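Table Height, Seating and Light: A Review of Arrangements at Home

Posted by Tín Phan
9 January 2021
Filed under: Home, Work
Leave a comment

Regular readers of this site will be aware that the room at the back of the house has been under revision. The purpose of this post is to set out what was changed and what has been left for later. Several people wrote after the October entry to ask for the details of the table, and it seemed more orderly to answer them all in one place.

The room is used for work that is done sitting down and with the hands. On most days this means correspondence, bookkeeping for the family, and the repair of clothing and small household goods. It is also the room in which my daughter does her school assignments when the kitchen is occupied. No single arrangement will suit all of these uses. The present one was chosen to be acceptable for each of them.

Background

Until last year the room held a dining table that came with the house. It was a heavy piece with turned legs and a deep apron under the top, and it was never intended for the use to which it was put. An adult who sat close enough to write had to spread the knees to either side of a leg or sit at an angle. The apron met the thighs before the chair could be raised to a sensible level. Over a long afternoon the shoulders rose toward the ears, and the neck followed.

I had assumed for some years that the chair was at fault. Cushions were added, then removed, then added again. A footstool was borrowed from my mother and returned. It was only on measuring the old table that the difficulty became plain: the top stood at 761 millimeters, and the apron took away so much of the space beneath it that no chair in the house could be set correctly. A table of that height is perfectly suitable for eating, where one leans back between courses and the elbows are seldom asked to rest. It is less suitable for sewing on a collar.

The old table has gone to a cousin in Priltarano, where it is in use at mealtimes and is much admired.

The Budget

A limit of 2,000 dollars was set for the whole room, to include the table, a chair, lighting, delivery and any paint. The sum actually spent was $1,364. The difference has been kept aside for shelving, which is discussed further on. It should be noted that the paint was left over from the hallway and does not appear in the total, and that no value has been placed on my own labor or on that of my brother, who carried most of the boards.

The Table

The replacement is a plain table from Rullenora with a flat top and no apron. The legs stand at the corners, well clear of the knees. It may be adjusted in height by turning a foot at the base of each leg, a task that calls for patience and a level. I would advise anyone doing this to adjust the legs in pairs, check the top in both directions, and then leave the table alone for a day before checking again. The floor in this house has a slope toward the window that had never been noticed before the level was brought out.

The correct height was found by sitting in the chair first. The feet were placed flat, the chair was raised until the thighs were supported along their length, and the elbows were allowed to hang. The top of the table was then brought up to just beneath the elbow. For writing, a little higher is comfortable. For close mending, higher again, as the work can then be brought toward the eyes without bending the neck. The table is presently set for writing, and a firm pillow is placed under the mending when it is needed.

Depth proved to be as important as height. A shallow table encourages the sitter to pile things up at the back, where they topple against the wall. A deep table invites the opposite fault, in that objects drift out of reach and the sitter must lean forward with both arms extended to retrieve them. Leaning forward for a moment does no harm. Holding the position while the hands are busy is tiring to the upper back, and it is a habit that comes on without being noticed. My practice is now to keep whatever I am working on near the front edge and to stand up for anything beyond it.

The finish of the top was the subject of some discussion in the household. My wife preferred a dark surface on the grounds that it would not show ink. I preferred a pale one because dropped pins are easier to find. The question was settled by what the supplier had in stock, and the household has since adjusted itself to wiping up ink.
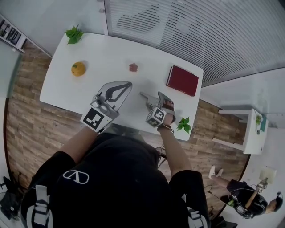
The Chair

The chair is a Garba, bought secondhand from an office that was closing. It has a height lever that works and a tilt lever that does not. The seat is short from front to back, which suits me and does not suit my brother, who is considerably taller. Any reader intending to buy a used chair is advised to sit in it for longer than good manners would normally allow. The seller of this one was kind enough to let me read a whole newspaper section in it.

The arms of the chair have been taken off. They struck the edge of the table and kept the sitter at a distance, and the screws had already been loosened by a previous owner, who may have reached the same conclusion. The arms and their screws are in a labeled bag in the hall cupboard.

A footrest has been retained for my daughter. With the chair raised to bring her elbows to the level of the table, her feet do not reach the floor, and she will otherwise hook them around the base of the chair and complain of pins and needles. The footrest is a wooden box turned on its side. It was previously used for apples.

Lighting

Light has been the least satisfactory part of the project. The window is on the left as one sits, which is proper for a right-handed person, and in the morning nothing further is required. By the middle of the afternoon in winter the room is dim, and the ceiling fixture casts the shadow of the sitter's own head upon the page.

A lamp was ordered from Prirkier and sent back. It was a handsome lamp, but the arm would not hold its position and sank slowly through the evening. The second lamp came from the same firm and is of a simpler kind with a weighted base. It is kept to the left and slightly forward of the sitter. On a pale top, the bulb must be kept fairly weak, or the light comes back off the surface and into the eyes. I changed the bulb twice before this was understood. Persons with a dark table will probably not have this trouble.

I would also recommend that a second light be left on elsewhere in the room. One bright pool in a dark room looks well in films and is hard on the eyes.

Rules of Use

The following rules have been adopted. They were agreed at dinner and are posted inside the door.

The table is to be cleared at the end of the day by the person who used it last. Unfinished work goes into the tray and the tray goes on the sill.

Scissors are returned to the drawer closed.

Food is not permitted. Tea is permitted, in a cup with a saucer.

Anyone who changes the height of the chair is not obliged to change it back, but is not to complain of finding it altered.

The last of these has been the most frequently cited.

Matters Outstanding

Shelving is still wanted on the wall opposite the window. I have measured the wall and drawn a plan, and my wife has drawn a better one with three shelves of unequal depth. The deep shelf is to go at the bottom for ledgers and the button tins. We have not decided whether to buy brackets or to have a frame built, and would be glad to hear from readers who have had experience of either in an old plaster wall.

The draft under the door has been reduced with a strip of felt but is not cured. On cold evenings it is felt chiefly at the ankles, and the apple box is then in demand from persons who are tall enough not to need it.

There is also the matter of the sloping floor. My brother is of the opinion that it should be looked at from below before anything heavy is put against the wall, and he has offered to go under the house when the weather improves. The shelves will wait until he has done so.

Comments on this post are open. Questions about the Rullenora table legs may be sent by email, and I will reply with the order in which I turned them.

Previous post: The Hallway, Second Coat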